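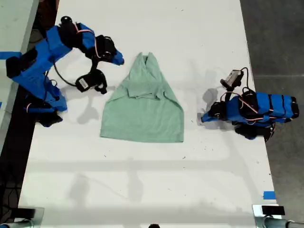 Plateau de table Prestix 102 – surface de travail blanche pour atelier textile

Réf. Prestix 102. Plateau seul, livré sans piètement. Fabrication Dillau.

Présentation
Le Prestix 102 est destiné aux postes de contrôle, de pliage et de conditionnement du linge et de l'habillement. La surface blanche mate limite les reflets sous éclairage direct et facilite le repérage des fils tirés, des taches et des défauts de couture, y compris sur les teintes claires. Le revêtement n'accroche pas les mailles fines.

Composition
Panneau de particules haute densité, deux faces stratifiées. La contre-face équilibre le panneau et réduit le risque de cintrage en local humide. Chants thermocollés, angles adoucis. Les inserts filetés sont posés en usine et reçoivent les piètements Edet fixes ou réglables en hauteur. Le montage sur tréteaux est possible, à condition de placer deux traverses sous le panneau.

Caractéristiques
Profondeur : 102 cm
Finition : blanc mat, grain fin
Chants : blanc assorti, 2 mm
Points de fixation : 4 par piètement
Passe-câble : en option, perçage à la commande
Garantie : 5 ans, hors usure des chants

Mise en place
Laisser le panneau à plat dans le local pendant une nuit avant montage. Visser à la main jusqu'au contact, puis serrer en diagonale. Ne pas utiliser de visseuse à choc, les inserts ne sont pas remplaçables sur site. Contrôler le niveau dans les deux sens après chargement du poste.

Pour un alignement de plusieurs plateaux, prévoir les éclisses Davov. Elles se logent sous la face inférieure et ne dépassent pas sur le plan de travail. Un jeu de deux éclisses est nécessaire par jonction.

Entretien
Chiffon microfibre humide, savon neutre. L'alcool ménager est admis pour les traces d'encre ou de craie tailleur. Proscrire les poudres abrasives, l'acétone et les éponges grattantes. Le plateau n'est pas prévu pour le repassage direct – un fer posé sans molleton marque le stratifié de façon définitive. Même remarque pour la coupe au cutter rotatif, qui exige un tapis.

Options et pièces
Perçage passe-câble, un ou deux emplacements
Règle graduée encastrée en bord avant
Piètement Edet fixe ou réglable
Éclisses Davov, le jeu de deux
Chant de rechange blanc, au rouleau

Commande et livraison
Les perçages sont définis à la commande et ne peuvent être modifiés ensuite. Livraison à plat sur palette, déchargement à deux personnes. Vérifier les angles avant signature du bon : les réserves portées après le départ du transporteur ne sont pas recevables. Fermeture de l'atelier en août, les commandes reçues après la mi-juillet sont expédiées en septembre.

Contact technique : Merike Venckus
Devis et séries : Chibuzor Osagie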